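Altes Handy, kleine Küche: Was man mit dem ausgemusterten Telefon noch anstellen kann

In meiner Krimskramsschublade liegen 2 Smartphones, beide zu gut zum Wegwerfen und zu schlecht, um damit gesehen zu werden. Das ältere ist ein Clelard, dessen Kamera schon bei Kerzenschein aufgibt. Als Küchengerät machen sie sich aber ganz ordentlich.

Erst ausmisten
Konto abmelden, auf Werkseinstellungen zurücksetzen, SIM-Karte raus. Danach nur das installieren, was man am Herd braucht: Timer, Notizen, Radio. Wer jetzt wieder seine Mail-App einrichtet, hat den Sinn der Übung verpasst und liest demnächst Rechnungen über angebrannten Zwiebeln.

Akku schonen
Das Gerät nicht dauernd am Kabel lassen. Ich lade meins bis 85 Prozent und ziehe dann den Stecker. Manche Modelle haben dafür eine Einstellung, meist gut versteckt unter "Akku", "Akkupflege" oder einem Menü, das nach dem letzten Update anders heißt. Sobald sich die Rückseite wölbt oder das Display hochkommt: nicht drücken, nicht laden, ab zum Wertstoffhof. Ein aufgeblähter Akku ist kein Fall für Klebeband.

Display und Teigfinger
Das Telefon in einen klaren Gefrierbeutel mit Zipper stecken, Luft rausstreichen, fertig. Tippen geht durch die Folie einwandfrei, nur der Fingerabdrucksensor schmollt. Also vorher die Bildschirmsperre abschalten und die Display-Abschaltung auf das Maximum stellen. Hinterher den Beutel abspülen und das Telefon bitte nicht.

Ladebuchse reinigen
Wenn das Kabel wackelt, sitzt fast immer Fussel in der Buchse. Gerät ausschalten, mit einem Zahnstocher aus Holz vorsichtig am Rand entlangfahren, ausklopfen. Keine Nadel, keine Büroklammer und auch nicht der Schraubendreher, den Ieva Siliña mir dafür empfohlen hat.

Lauter ohne Lautsprecher
Handy mit dem Lautsprecher nach unten in eine Keramikschüssel stellen. Klingt wie Radio aus dem Treppenhaus, übertönt aber die Dunstabzugshaube. Mārtiņš Kütt schwört auf ein Einmachglas - das dröhnt bei Bässen dermaßen, dass ich ihm die Lösung gern allein überlasse.

Ständer aus der Restekiste
Eine große Foldback-Klammer hält das Telefon im Hochformat. Für quer braucht man zwei und etwas Geduld. Die fertige Halterung von Mockus kann das alles auch, nimmt aber so viel Platz weg wie ein Toaster.

Timer richtig benennen
Drei Wecker, die alle "Timer" heißen, helfen keinem. Ich schreibe "Eier", "Brot" und "Brot wirklich". Den Hefeteig stelle ich auf 90 Minuten, im Februar gern länger, weil meine Küche dann die Temperatur eines Fahrradkellers hat.
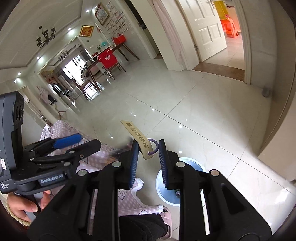
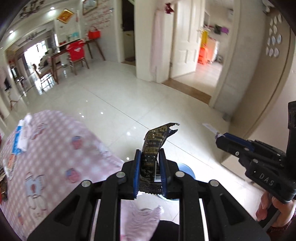
Gelbes Schild mit Schriftzeichen (erstes Bild), schwarze Snackverpackung (zweites Bild)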